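7 April 2020

Starter fed at six with rye from Toltbridge, equal weights flour and water. It doubled in 4 hours, half an hour slower than on Sunday. Kitchen was cooler overnight. Mixed the main dough at 70 percent hydration, salt held back for the first rest.

Total dough weight 1,574 grams, enough for two tins. Folded every 30 minutes until noon. 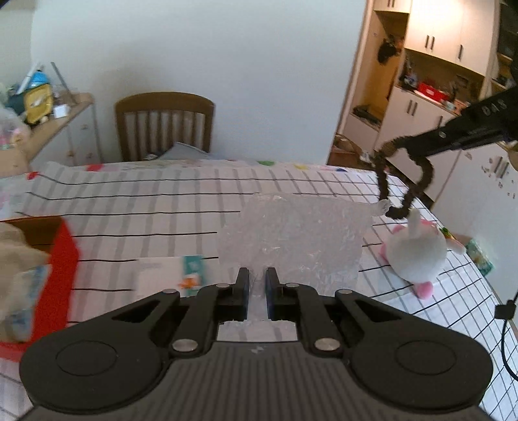

Kalevi Turunen rang about the oven thermostat. He thinks the sensor reads low when the door has been opened twice in quick succession. My log agrees with him up to a point. The second loaf always browns faster on the left side, and I have been turning it at the midpoint since last July.

Divided and shaped at one. The rye fraction makes the surface tear if pulled too tight, so I stopped early and let the seam close in the tin.
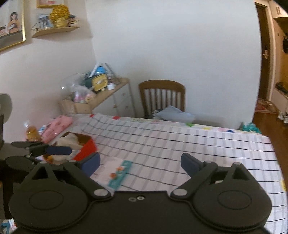

Baked at the higher setting, lid on, then lid off until the crust was dark. Crumb is even but slightly gummy near the base. Next batch: drop the water by two percent and cool fully before cutting. Lungile Nel wants the second loaf on Thursday.

Recent entries
Rye at 80 percent, failed
Notes on tin sizes
Lungile Nel's seed mix
Oven log, weeks one to three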